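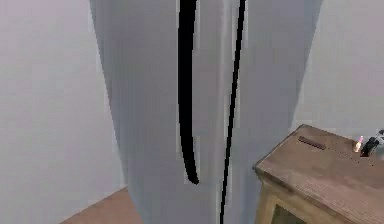 Moving a side-by-side refrigerator to a second floor apartment, how long must it stand before I plug it in?

Posted in Home and Moving, May 28, 2019
Tags: refrigerator, moving, stairs, food storage

Areti Karagiannis

Hello to all. I am moving from Vodenthorpe to Wumdale at the end of next month, which is a drive of 55 miles, and I want to take my refrigerator with me. It is a side-by-side model with the freezer on one side and the fresh food on the other side. I bought it second hand four years ago and it has never given me a problem, so I don't wish to sell it and buy a new one.

I have read many things on the internet and they do not agree with each other. My brother-in-law has a van which is long but not very high, and the refrigerator will not stand in it. So it must travel on its side, or on its back. One page says that this will destroy the compressor for certain. Another page says it is no problem if you wait 24 hours after. My neighbor says that he carried his on its back for a full day and plugged it in after one hour and it worked for years.

My questions are these:

1. Is it permitted to lay it down, and if yes, on which side?
2. How long must it stand upright before I plug it in?
3. The new apartment is on the second floor and the stairs have one turn. The doorway to the kitchen is narrower than the refrigerator with its doors on. Do people take off the doors, or is it better to take off the door of the kitchen?
4. What do I do with the frozen food? I have quite a lot, mostly beans and fish and soup which I cooked.

I have asked one moving company, Gavalas, and they want 200 dollars only for the refrigerator. It seems much to me, but if the risk is big I will pay it. I also don't have the manual. The previous owner did not give it to me and I was too shy to ask.

Thank you in advance, and excuse my English if something is not clear.

Thodoris Karamanlidis

Hello Areti, your English is very clear, and I am also not born to it, so we will understand each other. I have moved house six times with my family and three of these times with a side-by-side refrigerator, so I will write what I learned, in the order you asked.

About laying it down. Upright is best. If you can find a higher van, or a small trailer where it can stand and be tied well, do that before you think about anything else. The reason is that the compressor has oil inside, and when the refrigerator lies down the oil can travel into the thin pipes of the cooling system. Also the compressor sits on springs or rubber feet, and these are made to hold it from below.

If it must lie down, put it on its side and never on its back. On the back there are often pipes and sometimes the condenser, and the whole weight will press on them. To choose the side, look at the back near the bottom, where you see the compressor, which is a black metal pot in most models. Two or more pipes come out from it. One is thicker and returns to the compressor from the inside of the refrigerator, the other is thinner and is the discharge. You want the thinner one to be pointing up when the refrigerator is lying. If you are not able to see which is which, do not guess for a long time, just drive gently and let it stand longer after.

Lay blankets under it. I used two old quilts and a flat piece of cardboard. Tape the doors closed with a tape which does not leave glue. Painter's tape is too weak alone, so I put a strap around also. Take out every shelf, drawer and glass plate and wrap them separately. In my second move I left one glass shelf inside because it seemed tight. It was not tight.

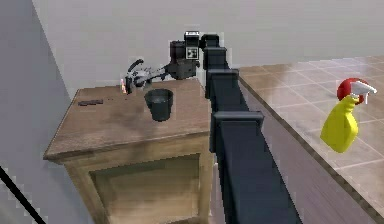
About the waiting time. If it was upright for the full trip, I wait two or three hours so that everything can settle. If it was lying down for a short time, I let it stand for at least the same time that it was lying. If it was lying for most of the day, I wait 24 hours and I do not discuss with anybody about it. Your trip is not long, but you must count also the loading and the coffee and the looking for parking. I would say wait until the next day. When you plug it in, keep the doors shut and put no food in it until it has come to its temperature. For fresh food you want 40 degrees or lower, and for the freezer zero. Buy a cheap thermometer, because the dial inside is only numbers from one to seven and says nothing.

About the doors. Measure first, then measure again with the handles. Very often it is only the handles which are too wide, and they come off with a small hex key. If this is not enough, take off the door of the kitchen and its hinges, which is ten minutes of work. Only after this I would remove the doors of the refrigerator. It is possible, but on a side-by-side there are wires in the top hinge, and if there is water in the door there is a small tube at the bottom hinge too. Take a photograph with your phone of every hinge before you touch it. Keep the screws from the left door and the right door in two different bags and write on the bags. After you put back the doors they will perhaps not be level with each other. Many models have an adjusting nut at the bottom hinge for this.

About the stairs. You need an appliance dolly with a strap, not the small one for boxes. I rented mine from a shop called Flolidska for one day. One strong person is above and pulls, two are below and hold. The persons below must not be in a hurry. At the turn, put it down flat on the landing and rest. Measure the landing also before the day, from the wall to the railing, and the height of the ceiling above the stairs, because the refrigerator leans back on the dolly and needs more space than you think.

About the water. If you have the ice maker, close the valve, disconnect the line two days before, and empty the ice box. There will always remain a little water, so keep a towel with you.

I hope it helps. I don't say that 200 is cheap, but ask them if the price includes the stairs and if they are insured when the wall is scratched. If the answer is yes and yes, I would think about it.

wumdale_pete

Pay the movers. I did mine with two buddies and a rope and we put a hole in the plaster the size of a dinner plate. Landlord kept 100 bucks of my deposit. Never again.

Also nobody waits 24 hours. Mine was plugged in before the truck left, works fine.

Areti Karagiannis

Thank you both. Thodoris, your answer is what I was looking for and I have printed it. I went to the apartment with a tape measure and the kitchen door is 2 inches too narrow with the handles and just enough without them, so I will try that first. The landing is bigger than I remembered.

You did not write about the frozen food. I suppose I should simply eat it?

Thodoris Karamanlidis

Excuse me, I forgot that part. Yes, begin now to eat and buy nothing frozen for the last three weeks. It is surprising how much is in the back. Start with the fish, because it is the food you will least want to carry in a warm car.

What is left you put in a good cooler, packed full and with ice packs, and with a towel to fill the empty space. Open it as little as possible. On a trip like yours it will stay frozen, but remember that it must also wait for the refrigerator on the other side, and this is the longer part. Ask if a new neighbor has some space in the freezer for one night. I did this once with a bag of meat, and it is also a good way to meet the neighbors. If something has thawed but still has ice crystals in it, you can freeze it again, although the soup will keep its taste better than the beans. If it became warm for more than two hours, throw it away.

Empty and defrost the refrigerator the day before. If it is a frost-free model you only have to turn it off, let it reach room temperature and dry it inside, also the rubber around the doors. There is usually a flat pan under it where water collects, at the front or at the back. Slide it out and empty it, or it will empty itself in the van of your brother-in-law.

When it is in its new place, leave a little space behind it and on the sides for the air, and turn the front feet so that it leans back very slightly. Then the doors close by themselves. For the manual, look for a sticker with the model number, it is normally on the wall inside the fresh food side, near the top. With this number you can often find the manual for free on the page of the manufacturer.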